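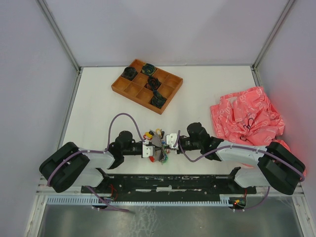 Egg-free and nut-free packed lunches, what are you all doing?

mossykettle
Started by me, back in April, and I never came back to it, sorry! My youngest can't have eggs or any tree nuts, and I pack lunch for school every day. We've been living on turkey roll-ups and I'm so bored of them that I dread opening the fridge. I bake a bit (not well). What holds up until noon without getting soggy?

pattypan67
Chickpea patties. I make 30 at a time and freeze them flat on a tray, then bag them. They go in the lunch bag still frozen and my two eat them cold with ketchup - gross, but they eat them. Use mashed potato to hold them together and skip the egg.

dunlop_rye
Cold chickpea patties are a hard no in our house. We do pasta salad with the Limever dressing, the lemon one. Read the label on every single bottle though, the creamy one has egg in it and the bottles look almost the same.

mossykettle
Oh good catch, I had the creamy one in my cart last night. Does anybody have a muffin that isn't a brick? I tried flax and it was like eating a wet sponge.

harborbean
Too much flax, probably. One spoonful ground, three of water, let it sit ten minutes. Or just use applesauce, which is what I do for banana muffins. I use the Jarkance flour and bake them a bit longer than the recipe says.

dunlop_rye
I don't agree on applesauce, it makes everything gummy. Plain yogurt and a little extra baking powder is way better if dairy's okay.

harborbean
Gummy if you use half a cup, sure! I use a quarter and mine come out fine. My mother-in-law asked for the recipe and she doesn't like anything I make.

pattypan67
Try both and tell us who wins. Also sunflower seed butter on rice cakes, but pack it separately or the rice cake goes chewy by lunch.

mossykettle
Okay, made 2 batches this afternoon. Yogurt ones rose higher, applesauce ones tasted better, and the kid picked applesauce. Sorry dunlop! Going to try the patties next, and I might hide some grated zucchini in there.

dunlop_rye
Kids have no taste. Squeeze the zucchini out first or they'll fall apart.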